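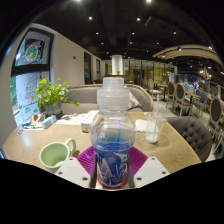 Genosow fingers vs Potivbridge fingers on the hand-held: is it just me?

Forum: Grippers and end effectors
18 replies, 297 views

tablewobble
Posted Tue 2 October
We've been swapping fingers on the hand-held gripper and I'd like a sanity check before I spend any more of somebody else's money. The flat plates with the holes are from Genosow. The other set, not fitted at the moment, is Potivbridge: curved, softer, twice the price and smelling faintly of bicycle shop.

Task is dull. Pick up a drink bottle, move it to a mat, let go, twenty times per set. Genosow managed 18 out of 20. Potivbridge managed 20 out of 20 but twisted the bottle every single time, so the label ended up pointing wherever it fancied. My boss looked at the two numbers and said "buy the second one". I am less sure. Opinions?

mildtorque
Your boss is right, which must sting. Twenty beats eighteen.

tablewobble
It does sting, thank you.

grommet_and_sons
Where are you gripping? If it's down by the base like that you've got most of the bottle waving about above your fingers. Any finger looks clever with a bottle of drink sitting on a table. Lift it and tilt it and then tell me who won.

tablewobble
Low, yes, with the pads on the bottom part of the label. I tried higher up, near the ridged bit at the top, and the Genosow plates skated off it. The two failures were both slips during the lift, if that helps.

PalletPrincess
Different question. What are you going to do with the data? If it's for training an arm later, a finger that spins the object is worse than one that drops it now and then. A drop is easy to spot and throw away. A quiet quarter turn goes into the set and your arm learns to do a little pirouette. We had 2,000 runs like that from last December and I still wake up thinking about them.

mildtorque
You could just label the twist.

PalletPrincess
You could. Would you like to? I'll send you the 2,000.

mildtorque
I withdraw the suggestion.

oldsolenoid
Can't agree with Princess. Dropped bottles are not "easy to spot" when the camera sits on the gripper and half of what it sees is the gripper. Ours lost sight of things constantly once they went below the fingers. Then you're left with footage of an innocent tabletop and no idea where the bottle went.

grommet_and_sons
Which is why you fit a second camera, as I have been saying on this forum since the fax machine.

oldsolenoid
And then you have two cameras to keep in time with each other. Enjoy your weekend.

tablewobble
One camera, on the tool, and it's staying that way. For what it's worth, with these plates I can still see both pads and most of the bottle between them. The Potivbridge ones bulge and cover the label, so half the time I can't tell whether I've got hold of it until I lift. That bothers me more than the twisting.

kneejoint77
Has anyone tried the Kawaguchi pads on Genosow plates? Cheap, they stick on, and they'd probably cure your two slips. You have to trim them yourself and the instructions are one drawing of a hand.

PalletPrincess
Yes, had them on for a month. Good on plastic and card. On anything ceramic they grip so well that the mug comes with you when you open the fingers. Peel the film off BOTH sides. I mention this for a friend.

mildtorque
Still think you're all working very hard to avoid buying the better finger.

tablewobble
Better at what, though? It held on more often. It also hid the bottle from me and spun it. If I were judging a tug of war I'd buy it tomorrow.

grommet_and_sons
Do an empty bottle next. Thin plastic, no liquid, and the soft fingers usually come into their own because the flat ones crush it. I'd also do the straw-in-a-cup thing, if you hate yourself.

oldsolenoid
Seconding the empty bottle. And write down how hard you squeezed. With a hand-held you pull harder once you've dropped one, everybody does, and whichever set goes second gets the benefit.

tablewobble
Ah. Potivbridge went second.

mildtorque
Oh dear.

oldsolenoid
There are your two bottles, then, or one of them at least.

tablewobble
Right, I'll run the lot again with the order swapped, plus empties, plus Kawaguchi pads if they turn up. Cadiditz have them in stock but want more for the postage than for the pads.

kneejoint77
Cadiditz always do that. Add a bag of screws and the postage drops. No, I don't understand it either. Get M3s, you'll use them.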